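Skedamcombe workshop opens its two-gripper table project to visitors

Skedamcombe, 1 December 2023 - The shared workshop Trondell is happy to announce that its table project, on which 14 members have been working in the evenings, can be visited by the public from February. The purpose of the project is to teach a pair of grippers the small jobs of a kitchen table, such as moving fruit to a plate.

The idea came from Veerle Verstraete, who brought a first gripper from home in a shopping bag. Bart De Bruijn made the second one with her, and together they have changed the fingertips many times. The present ones carry blue pads with a texture.

"Round things are difficult for us," says Verstraete. "A ball rolls away when one finger arrives before the other. A fruit with film around it is again a different problem, and a plate with a raised rim asks for a different angle. We put them all on the same cloth, so we must deal with everything."

The members have made 2,000 recorded attempts until now, and they want to publish the notes of all of them, also of the bad ones. Jozef Jacobs keeps the notes and is looking for help with the typing. The parts for the whole build have cost roughly 300 euros, without the tools, which belong to the workshop.

During the visiting evenings the members will explain how the pivots and links are put together. Visitors may bring their own objects for the table, provided that they are not sharp. Riet Lambrechts will give a short introduction for people who never built something before. Entrance is free, but the room has only 70 square meters and it is necessary to register in advance.

The exact dates will be put on the notice board at the entrance and sent to everyone on the mailing list. 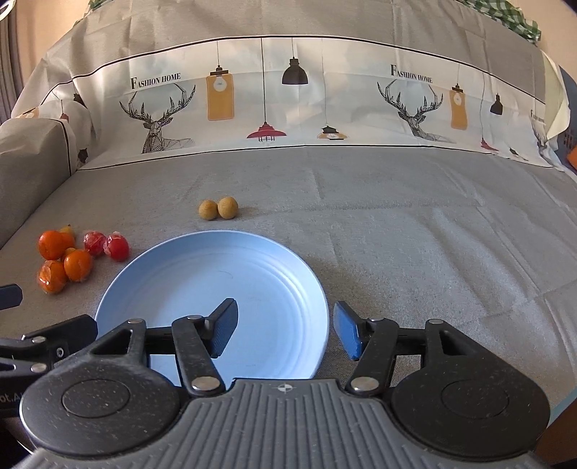 Trondell Shared Workshop, Table Robotics Team

Light blue plate, fruit and two small balls on the gray cloth, with the grippers at the front.

Contact for press and registration: Vasilis Softić, at the workshop desk in Skedamcombe.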